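Unit 4: Assessing a low-cost arm kit for bench sorting

Course tutor: Dagmar Skála
Revised Aug 17, 2024

Reading before the session: the Rindora kit manual, sections on joint limits and servo wiring. Bring your torque worksheet from Unit 3.

4.1 The product

The Rindora is sold by Asska as a self-assembly arm kit for teaching and light laboratory use. The price on our last quotation was 571 euros, with servos, printed plates, gripper and driver board included. A power supply is extra. Dutico sells a pre-assembled version at 700 euros, which carries the same servos and the same warranty terms. For this unit the two are treated as one product.

The links are white plastic plates bolted around the servo bodies, so the servos form part of the structure. This keeps the parts count low. It also means that replacing a servo involves opening the joint and repeating the zero-position routine given in the manual.

4.2 The sorting task

Coloured cubes are picked from a tray and placed in the bowl with the matching rim. The red bowl stands behind the blue one as seen from the operator's side, and the arm works from above. A placement counts when the cube rests inside the correct bowl with the gripper clear of it.
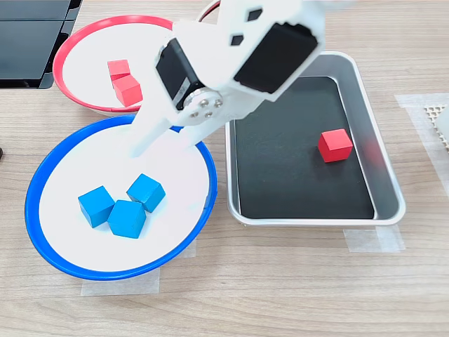
Fig. 4.1. Gripper over the blue-rimmed bowl; one red cube in the tray.

The tray has a black liner. Bare metal gives reflections that can be mistaken for cube edges when thresholds are set by colour alone. Keep the liner flat and check the thresholds again if the room lighting is changed.

Tape on the table gives the container positions. Taught positions are stored as joint angles, so a bowl that has been moved will not be found by the program.

4.3 Points for the review

Backlash. Measure at the fingertip with the arm extended, then with it folded. Report both values. Abelardo Urrutia's note on dial gauge mounting is in the unit folder.

Servo temperature. Log it at the start and end of an 18 minute run. The driver board reports it over the serial line.

Release. Open the gripper fully before lifting. With a partial opening, a cube may be carried up on one finger.

Documentation. The manual is clear on assembly and thin on error codes. State which codes you met and where you found their meaning.

4.4 Submission

Work in groups of 2. Hand in the log file and a written review, ending with a recommendation to buy or not to buy for a teaching laboratory. Questions on the driver board go to Dalibor Brabec.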